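Association sportive Lultesico
Rapport d'avancement adressé à la Fondation Skoseck
Objet : remise en état de la piste en terre de Cirkdale et relance du championnat d'autocross
Dimanche 2 février 2025

Madame, Monsieur,

Conformément à l'article 4 de la convention de subvention, nous vous prions de trouver ci-après l'état d'avancement des travaux et des actions sportives conduits depuis notre précédent rapport, remis en octobre.

1. Piste et drainage

Le décapage de la ligne droite des tribunes et du premier virage est achevé. L'entreprise Bjarnason a posé les drains du côté intérieur et repris la pente du deuxième virage, où l'eau stagnait après chaque averse et avait conduit le collège des commissaires à neutraliser deux manches la saison passée. L'apport d'argile a été réalisé sur l'ensemble de l'anneau, à l'exception de la sortie du quatrième virage. Cette dernière portion reste en attente : le sol y était trop meuble pour le passage du compacteur, et Mme Boglárka Medve, directrice de course, a demandé que l'intervention soit reportée jusqu'à ce que la portance soit jugée suffisante.

Ce report n'a pas d'incidence sur l'enveloppe des travaux. Il réduit en revanche la marge disponible avant la visite d'homologation, dont la date doit encore nous être confirmée.

2. Sécurité

Le grillage de protection situé devant la tribune basse a été remplacé. Les postes de commissaires 3 et 6 ont été reculés derrière le nouveau merlon et disposent désormais d'un accès distinct de celui du parc pilotes. Les radios ont été livrées ; deux appareils présentaient un défaut de batterie et ont été retournés au fournisseur.

La formation des commissaires s'est tenue sous la responsabilité de Mme Fanni Gulyás. Elle a porté sur la signalisation au drapeau, l'extinction d'un feu de moteur et la procédure de relance en file indienne, que plusieurs clubs visiteurs appliquaient jusqu'ici de manière différente. Le texte retenu sera annexé au règlement particulier de chaque épreuve.

3. Calendrier sportif

Le championnat comportera 8 épreuves, dont 5 à Cirkdale. Les trois autres seront organisées par les clubs partenaires, sur leurs propres installations. L'ouverture a été décalée d'une semaine à la demande des équipes de la catégorie Tourisme, qui attendaient la publication définitive du règlement technique relatif aux pneumatiques.

Les engagements sont ouverts pour les catégories Tourisme, Buggy et Junior. Cette dernière appelle une attention particulière : le nombre de jeunes licenciés inscrits à l'école de pilotage progresse, mais le parc de voitures prêtées par l'association demeure insuffisant pour aligner un plateau complet à chaque meeting. Mme Sabina Amarasinghe étudie avec les clubs voisins une mise en commun des véhicules.

4. Fréquentation et accueil du public

La finale de la saison dernière a réuni 1 559 spectateurs payants, et la demi-finale presque 1 000, malgré un départ retardé par la pluie. Ces résultats nous conduisent à maintenir la grille tarifaire actuelle, avec la gratuité pour les enfants accompagnés.

Le parking nord sera agrandi sur la parcelle mise à disposition par la commune. La sonorisation de la tribune haute, signalée comme inaudible pendant les manches, fait l'objet d'un devis complémentaire. Pour la restauration, la carte sera simplifiée et les boissons seront vendues à deux comptoirs séparés de la file des repas.
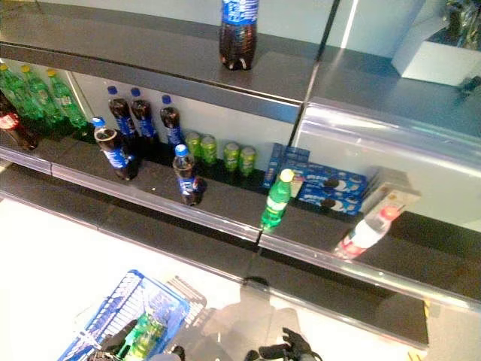
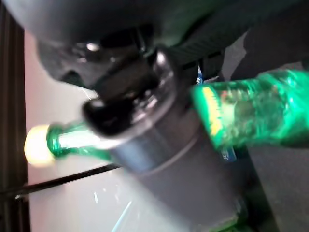 5. Exécution budgétaire

Les dépenses engagées restent conformes au plan de financement annexé à la convention. Le poste « drainage » est soldé. Le poste « terrassement » le sera après l'intervention sur le quatrième virage, et la facture correspondante vous sera transmise par Mme Bianka Szekeres avec le relevé bancaire du compte dédié.

Nous sollicitons votre accord pour affecter le reliquat du poste « signalétique » à la réparation de la sonorisation. Ce transfert n'augmente pas le montant total de la subvention et relève de l'article 7, qui prévoit votre autorisation écrite.

6. Prochaines étapes

Compactage du quatrième virage et essais d'arrosage
Visite d'homologation
Essais privés réservés aux équipes engagées à l'année
Première épreuve à Cirkdale

Le prochain rapport vous parviendra à l'issue de la première épreuve. Il comprendra le procès-verbal d'homologation et le compte rendu de la direction de course.

Nous vous prions d'agréer, Madame, Monsieur, l'expression de notre considération distinguée.

Noémie Marchal
Présidente, Association sportive Lultesico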